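Gunside Quilt Circle
Minutes of the regular meeting, 2021-05-06
Held in the workroom, Gunside

1. Opening and previous minutes

The meeting was called to order by the chair. The previous minutes were accepted with one correction: under the item on batting, "polyester" should read "cotton-polyester blend."

2. Seasons wall hanging series

The spring panel is pieced and basted. Quilting has not started. The finished size stays at 30 inches square for all four panels, binding included. The member holding the summer top reported that it measures a quarter inch under on one side. The shortfall was traced to the outer border, where the seam was taken wide. Options discussed were to block the top and leave it, or to remove the border and recut. The meeting agreed to recut. The fabric is on hand.

It was asked if the winter panel could be worked in a different layout, with appliqué over a plain ground. No objection, provided the border width matches the other three. A drawing is to be brought to the next meeting. 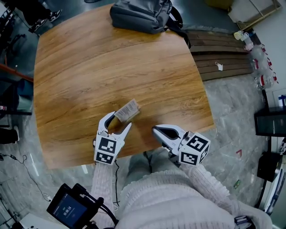
At the wooden table, Gunside

3. Thread

Two threads were compared on the same sandwich: the Zostine cotton we have been using, and the Pemer polyester bought as a trial. Both were run with the same needle and the same stitch length. Results as reported:

Zostine: even stitch on top, a fair amount of lint in the bobbin area after one bobbin. No breaks.
Pemer: less lint, two breaks on curves at the normal tension setting. After the top tension was lowered by one step there were no further breaks, but small loops showed on the back at the turning points.

Several members prefer the look of the cotton on the seasons panels. Agreed to stay with Zostine for the series and keep the Pemer spools for piecing. The remaining stock of the Zostine in cream is one cone, which should be enough for spring and summer. Autumn will need a darker shade, not yet chosen.

4. Block exchange

141 blocks were received. All were measured before the meeting. Most are within tolerance – an eighth of an inch either way on the unfinished block. The ones outside tolerance fall into two groups. Those that are too small were mostly pressed open with the seam stretched, and can be corrected by steaming and pinning to size. Those that are too large can be trimmed, except where trimming would cut off the star points. Blocks in that last group go back to the maker with a note.

The instruction sheet was blamed for part of this. It gives the cut size in one paragraph and the finished size in another, and does not say which is which. A corrected sheet will be marked Version 2 and will carry a one-inch test square for checking the printer scale.

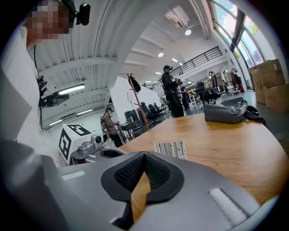
The sheet should also state that seams are to be pressed to the dark side. Last time this was left to the maker, and the seams do not nest when the blocks are joined in rows. Members who have already sewn blocks for the second round need not redo them.

5. Website

The gallery page has not been updated for some time. Members post their work on their own accounts and the site falls behind. Proposed: one entry per month, with finished size, fabric type, batting and thread given for each piece. Carried. Pictures should be taken flat and in daylight where possible. The old pages for past challenges stay up, with broken links removed.

6. Budget

A sum of 400 dollars was approved for batting, backing and one replacement cutting mat. The request for a second iron was held over. The member who asked will bring the wattage and the rating of the wall circuit, as the present iron and the table lamp share one outlet strip.

7. Exhibition at the Tan

Hanging space at the Tan is confirmed for September. Each piece needs a four-inch sleeve, hand sewn to the back along both long edges, with slack in the tube for the rod. Pins and tape are not accepted. Labels go on the lower left of the back. There was some discussion of slats in place of rods – left open until the hardware has been checked.

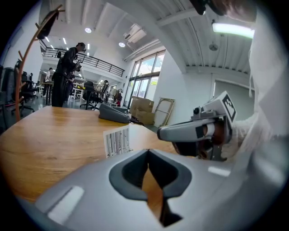
Corinne Aldous
Recording Secretary

Actions carried forward

Summer panel: remove and recut outer border.
Winter panel: layout drawing with border width shown.
Autumn thread: bring shade card and a scrap of the backing.
Block exchange: issue the corrected sheet, return the blocks that cannot be trimmed.
Website: first monthly entry, spring panel.
Exhibition: measure rod diameter and bracket depth.

Items not reached: storage of templates, dye test on the red solid. Both move to the next agenda.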